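第四章 衣物的折叠与收纳

本章讲衣物洗净晾干以后的处理。前三章介绍了纤维种类、洗涤用水和晾晒，学完之后，学生应当能够判断一件衣服是否适合折叠，并按柜子的大小选择折法。

第一节 折叠前的准备

折叠需要一块平整的面。家庭中常用的有三种：餐桌、熨衣板和床。餐桌较硬，衣物容易抚平，但高度未必合适。床面宽，放得下整筐衣物，缺点是软，手按下去布料会跟着下陷，折线不容易压直。在床上折叠时，应先把床单拉平，把被子推到一头，留出至少60厘米宽的地方。

衣物在折叠前要完全干透。领口、腋下和裤腰的缝份较厚，干得最慢，收衣时应用手背逐处试一下。带着潮气叠进抽屉的棉布，几天后会有霉味，需要重新洗涤。

白色棉质衣物与深色衣物分开放置，折叠的顺序是先白后深。手上有护手霜或灰尘时先洗手。

第二节 薄棉上衣的基本折法

薄棉上衣质地软，容易起皱，宜从这一类开始练习。步骤如下。

1. 正面朝下铺开，领口朝向远处，两手从中间向两侧抚平。
2. 捏住一侧肩部和下摆，向中线折入，袖子再向外翻回，与折边对齐。
3. 另一侧照做，得到一个长条。
4. 下摆向上折到全长的一半，再对折一次。

初学者常见的问题是第二步只捏住一个角就往回拉。这样布料会斜着走，形成一个尖角，下面几层也随之移位。出现这种情况时不要继续往下折，应把衣角放回，重新抚平后再折。

第三节 柜格与折叠宽度

折好的宽度由柜格决定。以Sarkside公寓的标准衣柜为例，内宽为76厘米，可并排放三叠上衣，每叠宽度以24厘米为宜，余下的空隙便于伸手取放。Crenshaw式抽屉较浅，适合把衣物竖立排放，折叠时最后一步改为三折。

思考与练习

一、取一件薄棉上衣，分别在桌面和床面上折叠，比较折线的差别。
二、量出家中一个抽屉的内宽，计算每叠衣物的合适宽度。
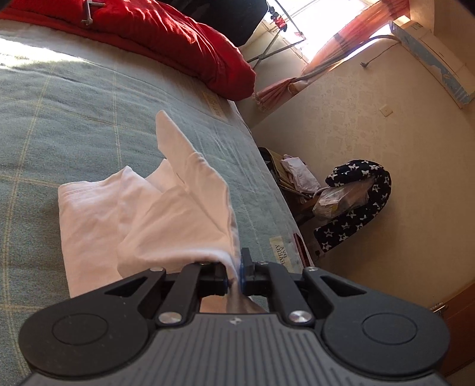
图4-1 铺有格子床单的床面与一件尚未叠平的白色织物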